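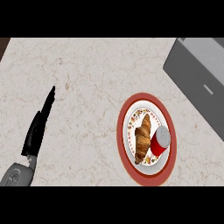
Fig. 1. Simulated bench, gripper camera view: gripper and knife at left, plate with croissant and can on a red charger.

GRIPPER COMPARISON, SIMULATED COUNTERTOP TASKS
Pre-Trial Inspection Checklist with Comments
Prepared for: Zeltine Automation Test Laboratory
Inspector: Hala Salameh
Second reader: Luuk Brouwer
Date of inspection: 11 July 2019
Units under comparison: Drisus two-finger gripper; Astberg two-finger gripper
Controller: Awad motion controller, simulation build 513

Scope

This checklist covers the simulated stage of the gripper comparison only. Approval of this stage does not authorize operation of either gripper on the physical arm. Physical trials are subject to a separate inspection, to be requested from Ghada Zoubi in writing.

Each item is marked S (satisfactory), C (satisfactory with comment), U (unsatisfactory) or N/A. Items marked U must be closed before the comparison runs begin. Items marked C may remain open but must be carried forward to the next inspection.

Section A. Scene and objects

A1. Scene loads without missing surfaces or textures. S

A2. Work surface matches the approved layout. S
Comment: Marble countertop, approved layout. The open area between the knife and the charger is to be kept clear of added objects for all runs in this series.

A3. Objects rest on their supports at start of run, with no visible drift. C
Comment: The can lies on its side on the plate with its lower end against the croissant. In 2 of the start-up checks the can rolled toward the rim before the arm had moved. Jihad Hourani has raised the rolling friction value for the can. The change applies equally to both grippers and must not be altered between them.

A4. Contact shapes agree with displayed shapes. C
Comment: Acceptable for the plate and can. The contact shape of the croissant is a simplified hull and does not follow the curled ends. Grasps at either end are to be excluded from the force comparison but may be counted in the success comparison.

A5. Fixed furniture is entered in the collision map. S
Comment: The gray unit to the upper right of the charger is entered with its handle. An earlier version of the map omitted the handle.

Section B. Gripper models

B1. Correct gripper model loaded and identified in the run log. S

B2. Opening width and closing speed agree with the data sheet on file. C
Comment: The Drisus model agrees. The Astberg model closed faster than its data sheet permits and was corrected during the inspection. Results recorded for the Astberg unit before the correction are void.

B3. Finger pad friction entered from bench measurement. U
Comment: Bench values are on file for the Drisus pads only. The Astberg pads are running on the default value. Nisreen Issa is to supply measured values. The comparison may not start until this item is closed.

B4. Gripper housing included in the collision model. S

Section C. Sharp objects

C1. Knife treated as a hazard in simulation as it would be on the bench. S
Comment: The laboratory applies the same rules at both stages so that motion plans can be transferred without revision.

C2. Keep-out zone attached to the blade and moving with it. C
Comment: The zone covers the full length of the blade when the knife is at rest. After a simulated regrasp it lagged behind the tip by one control cycle. The margin has been widened to compensate. A proper correction is requested from the controller group.

C3. Blade does not sweep across the operator side of the counter in any planned path. S

C4. Release of the knife permitted only with the blade in contact with the counter or a tray. S

C5. Grip loss produces a stop and a log entry. C
Comment: The stop was confirmed with both grippers. With the Astberg unit the log entry gave the joint positions but left out the finger gap. Logging script to be amended.

Section D. Camera and controller

D1. Camera mount offset entered for each gripper. S
Comment: The two grippers differ in length. Offsets must be checked again whenever the gripper model is exchanged.

D2. Gripper remains partly within the camera view at rest position. S

D3. Black bands at top and bottom of the image removed before processing. C
Comment: The bands are left in the stored images and cropped on loading. One older script does not crop. That script is withdrawn from use.

D4. Emergency stop command accepted in every controller state. S

D5. Force limit active during closing. S
Comment: Limit set to 160 N on both units for this series. Operators may lower the limit. They may not raise it.

D6. Random seed recorded for each run. S
Comment: The first series uses seed 2088 for both grippers.

Section E. Records

E1. Run log stored on the shared drive under the series name. S

E2. Previous inspection available to operators. S

E3. Operators have read Section C and signed the sheet. C
Comment: Signatures received from Jihad Hourani and Nisreen Issa. Luuk Brouwer will sign before his first session.

Result of inspection

Not released. One item (B3) is unsatisfactory. Upon receipt of the measured pad friction values, the inspector will repeat Sections B and D for the Astberg unit and issue a release by memo. Sections A, C and E need not be repeated unless the scene or the controller build is changed.

Carried forward: A3, A4, B2, C2, C5, D3, E3.

Related items
Drisus gripper: bench measurement of finger pads
Request form for physical arm trials
Awad controller: stop states and recovery
Rules for handling blades and pointed tools
Camera mount offsets, current table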